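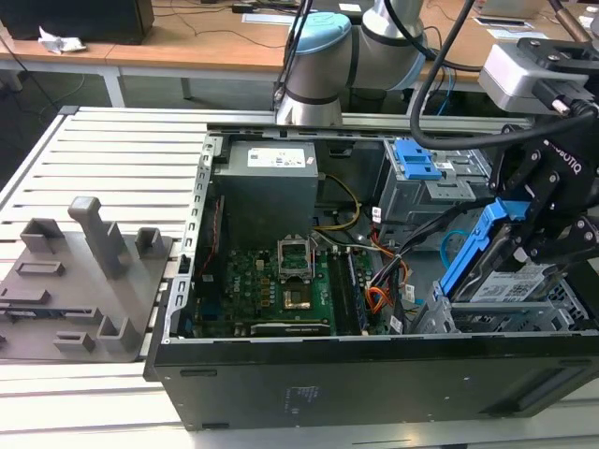

## Stripping an old Dell tower: what do I keep?

**vilja_n** wrote:

Hi all! I've got an old Dell desktop on its side with the panel off and I'm trying to decide how far to go with it. The CPU is already out, the socket is sitting there with the bracket flipped up. Still in there: power supply, the RAM, a 2.5-inch drive in one of those blue plastic caddies, and what feels like a mile of wire.

My plan was drive first, then memory, then cables, then lift the board out and sell it. Does the order matter? And is anybody going to pay for a board like this or am I kidding myself?

---

**rkashyap** wrote:

Drive first, yes. Pull the power and data plugs before you touch the caddy, then squeeze and slide. People try to do it the other way and end up yanking on the connector.

As for the board, put something over that socket NOW. If you have the black plastic cover that came with it, great. If not, close the bracket gently and keep your fingers and sleeves away from it. One bent contact and it's scrap.

---

**saxena21** wrote:

Gonna disagree with Ravindra on the order. I always take the cables out before anything else. Once the orange/red/black bunch next to the memory is out of your way, you can see what you're doing and the rest of the job takes four minutes (ok, nine if you drop a screw in there like me).

Also I wouldn't bother selling the board by itself. I had one up on Gornow all through December and got exactly one message, from a guy asking if I'd trade it for a fish tank.

---

**rkashyap** wrote:

If you take the cables first you're working over a live drive connection half blind. I mean live as in attached, before somebody jumps on me. We'll never agree on this, Jitendra, we did this whole dance in the Stodska thread.

---

**xinyi_q** wrote:

Please take a picture of the wiring before you unplug any of it!! I skipped that once, thinking I'd remember, and then spent an entire evening trying to figure out where the front panel plug went. Masking tape and a marker works too. Some of your wires have little white labels already so you're ahead of me. 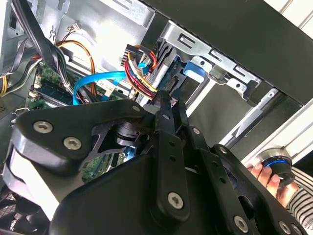 And go easy on cable ties. If you cut one, use flush cutters and point the blades away from the wires. I nicked a thin gray one with kitchen scissors and that was the end of that power supply.

---

**vilja_n** wrote:

Ha, kitchen scissors were absolutely my plan. Ok, real cutters it is. I think I'm going with drive, then cables, then memory, so everybody gets to be a little bit mad at me.

What about the power supply, worth keeping as a spare?

---

**ritu_s** wrote:

Keep it if you've got another tower the same shape, otherwise it'll live in a closet forever. Check the plugs against whatever you want to run, because Dell didn't always follow the usual layout. And please don't open the power supply itself, no matter what Jitendra says.

---

**saxena21** wrote:

I opened ONE. It was already dead. But sure, don't.

Hang on to the drive caddy though, those are a pain to find when you need one.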